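From: Heather Kinnear
To: Nornivdale allotments list
Subject: Re: Water butts and the July rota

Hello all,

The Rullham end has three butts working again. Keys are back on the hook by the Bralleck gate.

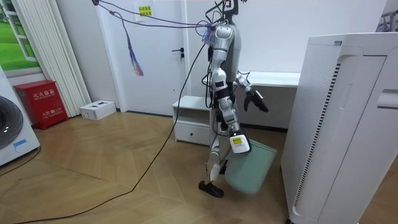
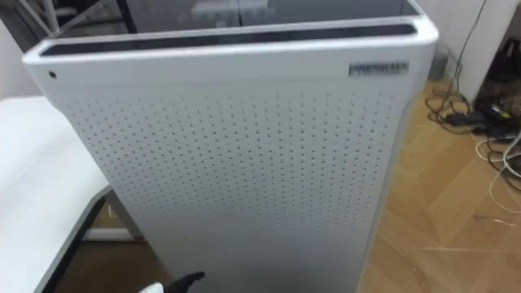

Does the rota still start at 8 on Saturday? It starts at 8 for the lower plots and after lunch for everyone else. Swap between yourselves if that doesn't suit, and tell Elli.

Minttu Vainio wrote:
> Can we have the hose left uncoiled on plot 40?
> I had to drag the whole lot round from the
> shed again. Also the tap by plot 82 drips.

Minttu, will do. Saimi has a washer for the tap.

Heather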